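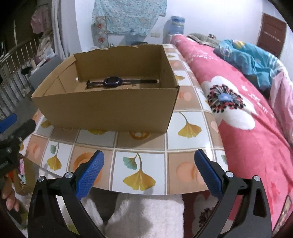
Packing and Small Parcels, Session 2: Right-Sizing and Void Fill

Welcome back! Last week was all about tape, so today we get to the part I love most, the space between the thing and the wall of the box. Every parcel has some, and what you do with it decides most of what happens on the trip. Take a smartwatch lying on the bare floor of an open cardboard box, strap stretched out sideways, close to the back wall. A watch is small and light, it lies flat, and it seems perfectly content in there. Then you close the box, tip it on its end, and the watch becomes a little sled. The box itself needs a look too. Its top flaps are gone, the back wall has a torn, uneven upper edge, and there is a small round hole in the left side wall. As a tray on the table for sorting things it's great (I have a dozen like it at home!). As a shipping box it has retired.

Terms for today

Void: any space inside a closed box that the item doesn't fill.
Void fill: whatever you put there to stop movement. Crumpled kraft paper, air pillows, shredded card.
Cushioning: material that takes the shock of a drop. Some fill cushions well and some hardly cushions at all – please keep the two words apart in your homework.
Inner pack: the small box, pouch or wrap that goes inside the shipping box.
Scuffing: surface marks from rubbing. No drop required.

Why small flat things are tricky

People worry about glasses and vases and wrap them beautifully. A watch gets dropped in bare, and it's the face that suffers. A square face has four corners and a broad flat front, and corrugated board is rougher than it feels to your fingertips. Grit from the bottom of a used box makes it worse. The strap brings its own trouble, as a long strap left straight makes the item much longer than it needs to be, and you end up choosing a box for the strap. If it bends easily, curve it around a soft roll of paper and fasten it the way it would sit on a wrist. The whole item gets shorter and the roll supports it from inside. Lovely trick, costs nothing.

Don't fold a strap back sharply on itself. A crease from a week in the mail can be there for good.

Checking a used box

Run a hand along all four upright corners and then along the bottom seam. Soft corners mean the board has lost its stiffness. Look for missing flaps, tears that start at an edge, and holes. One small hole in a side wall can be patched if everything else is sound. Missing top flaps can't be fixed with tape, however much tape you own, and I've watched people try with half a roll. Cut the walls down and use them as pads or dividers.

Peel off or black out old labels and barcodes.

Worked packing: one watch

1. Wipe the face with a dry cloth and lay a piece of tissue over it.
2. Curve the strap around a paper roll, fasten it, and wrap the lot in two turns of tissue.
3. Put it in a small inner box. It should go in with light pressure from your thumb.
4. Cover the floor of the shipping box with crumpled paper, pressed down until it pushes back.
5. Set the inner box in the middle, clear of every wall.
6. Fill the sides, then the top, slightly above the rim.
7. Close, tape, and shake it by your ear. If you hear anything, open it up again.

Step 5 is where most of us slip, me included. It's so natural to push a thing up against a wall, where it looks tidy! But a wall is where the knocks arrive.

For Friday

Bring one small item and two boxes, one you think is right and one you think is too big. Thảo Từ will have the kraft paper and the scales out in Room 201 before class, so come a little early if you'd like to weigh your packing before and after. We'll pack each item both ways and do the shake test in pairs.

Write half a page on which box you'd send and what you used as fill. Sketches are very welcome – label the void.

Next session: liquids, lids and the double bag.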